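**Storage in the Small Bedrooms: Shelving, Baskets and What Goes Where**

*Residence Services, February 9, 2018*

Residents of the Dirkach building will recall that the furnishing of the small bedrooms was reviewed in November. That work is now complete, and 26 rooms have been fitted with an open white shelving unit. The units replace the closed wardrobes, which left too little space between the door and the bed.

The model selected is a tall cubby bookcase in white, supplied by Segers. It stands against the wall and is open at the front, so that residents can see their belongings without opening doors or drawers. Nele Coppens, who coordinates furnishings for the residence, asks that heavier items such as books and shoes be kept in the lower compartments. The upper rows are suited to hats, folded shirts and other light articles.

Each room is also being issued a small red plastic basket. The openings in its sides let air through, and it may be used for fruit, toiletries or any small items that would otherwise collect on the shelves.

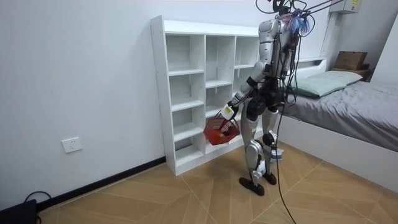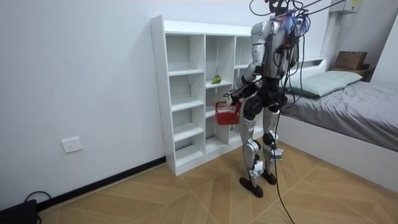
Baskets should be returned to a lower compartment after use. They should not be left on the floor, where they interfere with cleaning and with the opening of the door. Residents who wish to have a second basket may request one from the office on the ground floor, and 23 are presently in stock. A basket that has cracked will be exchanged without charge.

Fresh food may be kept on the shelves for short periods only. Fruit and vegetables should be checked every few days, and anything overripe should be taken to the kitchen bins. Cooked food and dairy products belong in the shared refrigerators and must be labeled with the room number.

The shelving units may not be moved, painted or drilled. Where the side panel is provided with holes for shelf pins, the height of a shelf may be changed by maintenance staff on request. Please allow five working days for this service. Residents are asked not to remove the pins themselves, as several have been lost and the supplier does not sell them singly.

Questions about shelving or baskets may be addressed to Marisol Contreras in Room 131. Requests received in writing will be handled in the order in which they arrive. The floor lamps ordered from Vadier have been delayed, and a delivery date will be posted on the notice board when it is confirmed.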